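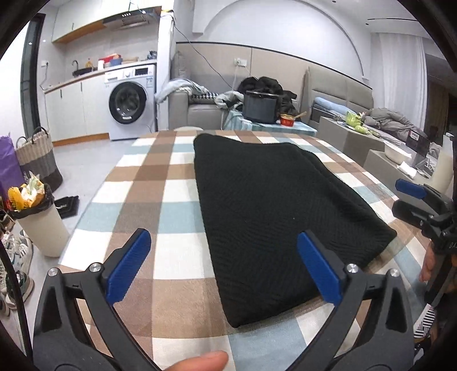

Getting a steady network connection in the workshop

Put the router on a shelf at chest height, clear of metal cabinets and the fuse box. Ours is a Giltex and it sat behind the compressor for years.

If the signal drops at the far bench, run a cable. Buy it a couple of metres too long and clip it along the skirting, away from mains leads. Don't staple through it.

Give the printer and the label machine fixed addresses in the router's settings page. Write them on a card and tape it inside the cupboard door.

Change the admin password before you do anything else. Turn off remote access unless you use it.

Old laptops often only see the 2.4 GHz band, so leave it switched on.

Dust the vents in March and again before winter. Unplug the router first.

Ezekiel Kincaid, 13 Dec 2019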